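The Goal Line

The sheet at Claltley was 58 metres long, two metres under the recommended minimum, and the league had granted a dispensation for it every season for as long as I had held the post. My job title was ice technician. I was responsible for the slab, the brine plant, the resurfacer, the boards and the goal frames, in that order of expense.

On the morning of the second leg against Wernport I drilled the ice at sixteen points and wrote down the depth at each. Fifteen were within tolerance. The sixteenth, a hand's width inside the north goal, was three millimetres low. I drilled again beside it and got the same reading. The painted goal line there had been laid in September on top of a thin base coat, and every cut since then had taken a little off the surface above it.

A low patch is corrected by flooding. Water is put down in thin coats with a hose and a fine nozzle, and each coat must freeze through before the next one is applied. Three millimetres is four coats if the building is cold and dry. That afternoon the building was neither. It had been raining since before dawn, the dehumidifier by the players' tunnel had tripped twice, and the plant was running at 78 per cent with nothing in reserve, as the second compressor was waiting for a seal from Maldonado that had been on order for five weeks.

I put down two coats and stopped. The second was still dull at the edges when the visitors came out to stretch along the boards. I entered the work in the log as incomplete and signed it.

The building holds 1197 with the standing terrace open. The gate for the second leg was 809. I mention this figure for its effect on the ice. Each spectator gives off heat and moisture at the rate of a small electric heater, and by the end of the first period the surface had risen by more than a degree. I lowered the brine temperature from the plant room and watched the return line. It takes twenty minutes for a change at the plant to reach the top of the sheet. An ice technician is always working on the period after the one being played.

Wernport led on aggregate by one. Claltley scored in the second period from a rebound, low on the glove side, and the tie was level. I was in the plant room at the time and knew it from the pipes, which pick up the noise of the terrace through the brackets.

At the end of the third period there had been no further score. The rules gave us one resurfacing before overtime. I took the machine out with the blade set shallow, ran the water hot, and made the north goal my last pass. The low patch had held. It had a slight grey bloom on it, the sort that comes from air trapped between coats. I did not like it, and I did not have time to do anything about it.

The shot came in the 78th minute of play. A Wernport forward took it from the right-hand circle, the goalkeeper got a skate to it, and the puck ran along the ice towards the line and stopped. I have seen pucks slow down on wet ice and I have seen them kick sideways in a rut. I had not seen one stop in that way. It lay on edge for a moment, then fell flat, and a Claltley defender swept it out from under the bar.

The referee went to the Skumeo unit. It was the first season the league had used it: one camera above each goal and a screen in a cupboard by the scorer's bench. The procedure requires the puck to be wholly over the line, with visible ice between the two. The referee looked at the screen for four minutes. The difficulty, as it was later put to me, was that the line on the screen had two edges. The paint was lying under clear ice on one side of the patch and under bloomed ice on the other, and the cloudy part had a false edge of its own, closer to the net. Against the true edge the puck was in. Against the false edge it was not.

No goal was given. Claltley scored two minutes later at the other end and went through.

I drained the hoses, parked the machine and recorded the closing temperature. Then I took the drill and a steel rule to the north goal, as I would have done after any match with an open entry in the log. The patch was one and a half millimetres low. The false edge stood eleven millimetres inside the true one. I measured it three times and wrote all three readings down.

The club had laid on a hot supper in the function room for both sides. I went up late, in my work boots, and took a seat at the end of the last table. The Wernport players were at the far side, eating quickly with their coats on. 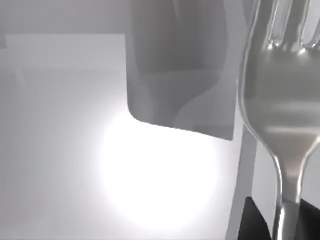
A polished metal fork, tines uppermost.

The referee was two seats along from me and asked, between courses, whether the ice had been sound. I said that the log was in the plant room and was open to inspection by any official. The referee said it was a long way down, and asked for the salt.

The log is kept for seven years. The page for that match is dated 9th April, and the entry under north goal runs to six lines, the last of which is the word incomplete, with my initials. The following morning I finished the patch, with two coats and forty minutes between them – the rain had stopped by then and the dehumidifier was holding – and drilled the sixteenth point again. It was level with the others.

The seal from Maldonado arrived that week. It was the wrong size and I sent it back.

Contact the editors | Copyright remains with the author | Back to top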